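Toy basket sort-out, Gosterau playroom

Photos and notes by Hanane Ashour
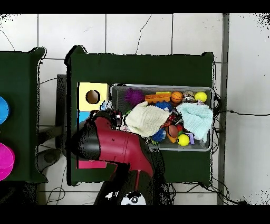
We run the playroom at Gosterau for under-fives and their parents, every morning in term time. In September we went through the small toys, which had been spread over three cupboards and a trolley for years. The total came to 144 pieces once the broken ones had gone. They are now kept in baskets that a child can reach into, and each basket goes out on a table at the start of the morning and comes back to the shelf at the end.

The notes on this page are mainly for parents who help at tidy-up time, and for the other groups that use the building and have asked how we do it.

The mixed basket

A grey mesh one, shallow, with a light grey rim. It takes balls, building blocks and washcloths together. We tried keeping the balls apart and they were ignored. Mixed up with other things they get picked out, handed over, dropped and picked out again.

Spiky balls

Purple and blue. They are rubbery and the babies like them best, so they get washed more than anything else. Warm water and washing-up liquid, then a rinse. Please don't put them on the radiator.

Tennis balls and sports balls

The yellow tennis balls stay in the mixed basket, along with the orange one marked like a basketball and the brown one shaped like a rugby or American football. Full-size balls belong in the outdoor shed – if you find one indoors, leave it by the back door.

Blocks

Some of the interlocking blocks are orange, some yellow, and there is a lavender one too. The large set from Vukby is separate and lives in its own crate under the window. If a block won't join on to the Vukby ones it goes in the basket.

Washcloths

Cream and pale mint-blue. The children use them for hiding things under, and for wrapping up a ball and unwrapping it. They don't need folding. Drop them in on top of the toys and let them hang over the side if they want to. They go home with whoever is on the laundry list that week, at 40 degrees, no softener.

The green table

Dark green, and low enough for most of the two-year-olds to stand at. The basket goes on it with space left at one side for whatever comes out. The floor is white tile and hard on knees, so mats go down where the babies sit.

Flat pieces

The yellow square with the round hole goes out on the table next to the basket. Older ones post things through it. Put it back flat on the shelf, with the basket beside it.

Storage

The shelf is a Zhong unit, second-hand, with 31 centimetres between the boards. Measure before you buy any more baskets. Elturico sell spare rims and clips if one cracks, and the receipt for the last lot is in the blue folder – nearly 5 pounds with postage.

Missing pieces can be left in the tray by the sink.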